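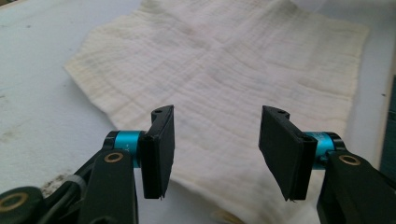
Tratance Cloth Folding Set

Version 3. Maintained by Armindo Macedo and Safta Furtună.

What is in it

987 demonstrations of people folding, flattening and stacking household cloths with a hand-held gripper. The cloths are muslin squares, tea towels, pillowcases and napkins. Each demonstration covers one cloth from first touch to release. Failed attempts are kept and marked "failed" in the notes file.

Why we made it

We wanted to know whether a machine can do the folding part of the laundry yet. Our answer so far is partly. The Urkness policy, trained on this set, folds a tea towel in half on most tries. Muslin is much harder. It bunches when pinched and the two layers slide over each other, so the second fold is often crooked. A person still has to straighten the pile.

Known gaps

- All work was done on flat tables. There is nothing on beds, ironing boards or laps.
- No fitted sheets, no clothing, no wet cloth.
- Pale cloth on a pale table is common in the set, and edge detection suffers there.
- Demonstrators took up to 20 seconds to find a corner. These pauses have not been trimmed.
- The Grongate sessions have no gripper width readings before December.

Changes since version 2

Duplicate napkin runs removed. Labels for "flatten" and "spread" merged, as demonstrators used them for the same thing. Sasaki split renamed to "test_b".

Use

Free for research and teaching. Please report wrong labels to Armindo, with the run number. Questions about the gripper go to Safta.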